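The second life of the packing table

Paweena Srisuk keeps her tape in pairs. One roll is for sealing boxes and the other is for everything else, and she gets cross when they are swapped. She has run Kaewkla, a mail-order shop for kitchen and bathroom goods, from two rooms behind a pharmacy for long enough to have firm views on most things to do with packing.

The shop sends out around 3,000 parcels in a good year. Most of them hold something awkward: a soap rack, a plate stand, a set of hooks on a rail. These things are light and strong in use but they travel badly. A rack with thin rods will survive years of wet plates and then arrive with one rod bent because the corner of a heavier box sat on it in a van.

In March last year Srisuk had 676 orders and a run of complaints, nearly all for the same plate stand. She stopped selling it for a fortnight and went back over how it was being packed. The stand itself was sound. It had been going into a deep box with a lot of loose paper, and the paper settled to the bottom on the journey.

She now starts with a shallow tray. The item is laid next to it first and the two are compared by eye, then by hand. If the rack has to be forced in at the corners, the tray is too small. If it slides when the tray is tipped, it is too big, and a strip of folded card goes down the long side. Only then does the tray go into an outer box, and only the outer box gets taped.

The cloth on the table came later. Srisuk used to work on bare board and found that painted metal picked up fine scratches as it was turned round. An old curtain cured that. Black turned out to be a nuisance with black goods, as small screws vanish on it, but it hides the marks and it doesn't show through in the gaps when she checks a rack for bent rods against a sheet of white paper.

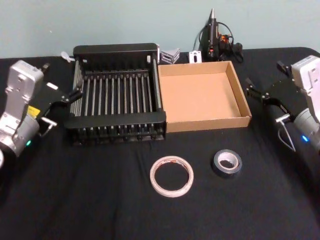 A black metal rack beside an open cardboard tray, with two rolls of tape on the cloth.

Other small sellers have reached much the same arrangement on their own. Jodach, which deals in shelving and drawer inserts, uses a blanket under a cotton sheet. At Tonska, a pottery supplier, the table is covered in felt and the trays are stacked underneath it by size, smallest at the front. Both firms say the biggest saving came from cutting down the number of box sizes. Tonska went from a wall of them to four.

Card is cheaper than it looks if it is bought flat. Srisuk orders trays in bundles of 100 from a wholesaler called Zodenow and folds them herself in the evening with the radio on. She tried ready-made ones and went back, mainly for the storage. A bundle of 100 flat trays stands behind a door. The same number made up would fill her hallway.

For anyone sending a rack or a stand at home, her method needs very little. Clear a table and put something soft on it. Wrap the feet of the rack first, as they are what pushes through the card. Run a finger along the rods before packing and again before the lid goes on. Leave the tape until last and use one long strip over the join, carried well down each side.

She doesn't bother with fragile stickers. She used them for a year and saw no difference in what came back.

The plate stand went on sale again with a smaller box and a slightly higher price. Two have been returned since then, one of them because the buyer had measured the wrong shelf.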